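Flidimau household confidence data

Hi, I'm Mebrat Mamo, and I look after this little dataset. It has 3,021 answers to a phone survey on how people in Stosavthorpe and Dratside feel about prices, jobs and their own bills. I asked 2,016 of them the long version – the rest got the five short questions.
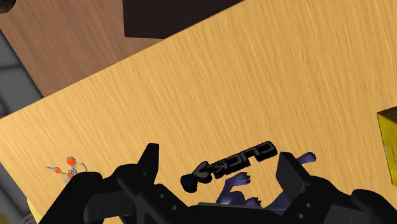

The file is a plain CSV, one row per person. Watch out for the column called outlook, where 1 means "getting worse" and 3 means "getting better" (I flipped it in September, so old scripts will break!). Blank means they hung up or wouldn't say.

Weights are in their own file. I used the Gajewski method, with town and age only.

Last updated April 26, 2018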